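Grout looks blotchy after sealing. Live with it or start over?

Posted by Elif Naz Ağca
February 11, 2024

I retiled our downstairs shower room in December, which everyone told me was a terrible month to start anything. They were right, but not for the reasons they gave. The tiling went fine. The grouting went fine. Then I sealed the grout with a bottle of Ultura I picked up on clearance, and now it has gone dark in patches on the wall behind where the shower head will go. Other parts are the pale gray I paid for. The overall effect is of a wall recovering from an illness.

Things I have tried: wiping with warm water, wiping with warm water while angry, and leaving it alone for two weeks. Leaving it alone has been the most pleasant. The patches have not moved.

My husband says he can't see it. He also couldn't see the hole in the hall ceiling until it was pointed out by a guest. Do I need to rake the grout out and redo it, or is there something that will even up the color? The tiles are glazed ceramic and the grout is ordinary cement grout. We haven't used the shower yet, and I'd like to before I get old.

Cirilo Ventura
Member, Bokport

Put the grout saw down. How long did you wait between grouting and sealing? If the answer is "overnight," you have probably sealed some moisture in, and it has to work its way out through a sealer whose whole job is to stop that. I did exactly this in my own bathroom and spent a month blaming the store.

First, find out whether it's damp or stained. Tape a square of clear plastic over a dark patch, all four edges, and leave it for 2 days with the door open. If it fogs on the inside, you have moisture. Run a fan and a dehumidifier and try again the week after. If it stays clear, you're probably looking at sealer residue or uneven color in the grout itself, and no amount of fan will help.

For residue, check the bottle for whichever remover the maker recommends, and test it in a corner down low. Rub it in with a white nylon pad, wipe, rinse, let it dry all the way. Don't use anything acidic. Vinegar gets recommended for everything on this site, including divorce, and it eats cement grout.

If the color is still uneven after that, buy a grout colorant. It's an epoxy-type paint that goes on the lines with a small brush. It does need clean grout to stick to, so get the sealer off first. Pick a shade darker than you think you want. Very light lines against dark tile show every wobble, and you will be looking at that wall with wet hair and nothing to read.
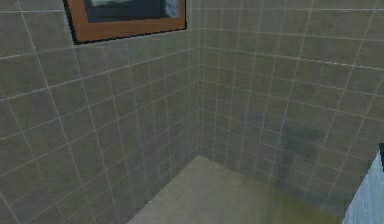 Khaki-brown tile, pale gray grout, from a room mockup.

Brushing the lines is slow work. My shower took me a weekend and a full season of a radio drama I can't recommend. Do one wall, wipe the excess off the tile faces before it sets, and stop when your knees tell you to. Raking everything out is for grout that's crumbling or cracked, and yours sounds merely ugly.

Lorcan Hegarty
Member, Gallagher

my brother in law had this. he moved

Dorian Gilbert
Member

I'd agree with most of what Cirilo says, except that I would go easy on the remover. Some of them soften fresh grout if you let them sit, so work in small areas and rinse well.

Also, did you mix the grout in more than one batch? Extra water in one bucket gives you a different color when it cures, and you may not notice until the sealer deepens it. If the dark patches start and stop in straight-ish sections about where you'd have gone to mix more, that's your culprit, and colorant is the only real fix. I paid a man 190 dollars to tell me this in person, and he didn't take his coat off.

Elif Naz Ağca

Three batches. The third was mixed by my husband. Plastic is taped up, will report back.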